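About Us

Fultex helps small companies and schools work out what to buy when they want to bring in a robot. We don't build robots and we don't sell them. We read quotes, measure rooms, write budgets, and sit with people while they decide, and we love doing it!

How we got started

Kam-wah Shek and Su-chen Yuen were buying equipment for the same packaging plant when a six-figure quote landed on their desks with a single line on it: "automation cell, complete." It took them most of May to find out what "complete" covered. The mounting hardware was extra. So was the training, and so was the second visit when the first install ran over. They wrote up everything they had learned on a spreadsheet with 47 rows, passed it to a friend at another plant, and the calls started coming in.

That spreadsheet is still the first thing every new client gets from us. It has 91 rows now (the part on floor loading grew quite a bit) and Su-chen still fusses over the wording of every one of them.

What we do

Most of our work falls into planning. A client comes to us with a task they'd like a robot to do, and we help them turn it into a purchase they can defend to whoever signs the check. We look at the task, the space, the power and network on hand, the people who will run it, and what it will cost to keep going in year two and year three. Then we write a plan with real line items and the order to buy them in.

We're big fans of buying in stages. You can learn an enormous amount from a modest first order, and the money you hold back is still there when you know what you need.

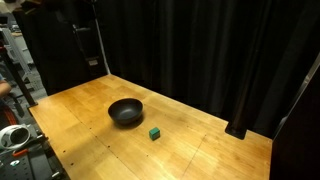

Budgets go wrong in the small stuff more often than in the big stuff, at least in our experience. Everybody remembers the arm. The table it works over, the lighting, the posts to mount things on and the backdrop tend to arrive as a string of surprise orders, each one with its own shipping charge. So we plan the surroundings early and we plan them plainly. A solid wooden table and a wall of heavy black curtains can make a very good place to try a task, and for a first pick-and-place trial the objects can be as simple as a black bowl and a little green cube. Scuffs on the tabletop don't bother us one bit! What we do care about is that every piece has a line in the budget, with a lead time next to it and the name of the person who will order it.

We also ask clients to set aside money for spares before they set aside money for upgrades. Cables, fasteners, gripper pads, a replacement for whatever part has the longest lead time. Hiu-tung Tseng keeps our list of those lead times and calls suppliers to check it, and she is wonderfully stubborn on the phone.

How a project runs

We start with a visit. We bring a tape measure, a floor plan template and a lot of questions, and we'd like to meet the people who will be using the equipment as well as the people paying for it. After that you get a first draft of the plan, usually with gaps marked in yellow where we need numbers from you. We go back and forth until the yellow is gone.

When the quotes come in, we line them up so they can be compared. Vendors group things differently, and one firm's "integration" is another firm's four separate charges. For Teltby, a family-run parts company, we had 3 quotes that looked miles apart and came out close together once the same items were in each. They picked the one with the better service terms and a shorter wait.

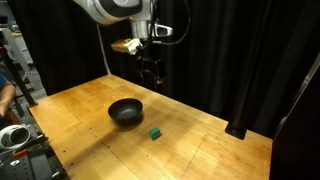

Arm, table, bowl and cube: a simple pick-and-place setup of the kind we help clients budget for.

Our people

Kam-wah Shek looks after site visits and floor plans.
Su-chen Yuen runs budgets and owns the spreadsheet.
Hiu-tung Tseng handles suppliers, spares and lead times.
Wen-hsiung Lau reviews quotes and service contracts.
Shuk-fan Man works with schools, including help with grant paperwork.

Who we work with

Small manufacturers, school and college labs, and repair shops, mostly with a first or second robot in mind. We have now written over 97 equipment plans. Some of them ended with the client deciding to wait a year, and we count those as good work too.

We charge a flat fee, agreed before the first visit, and take no commission from vendors. If you have a quote in your hand that puzzles you, send it along and tell us what you're hoping the robot will do. Wen-hsiung reads them all and will call you back.

Page last updated April 28, 2021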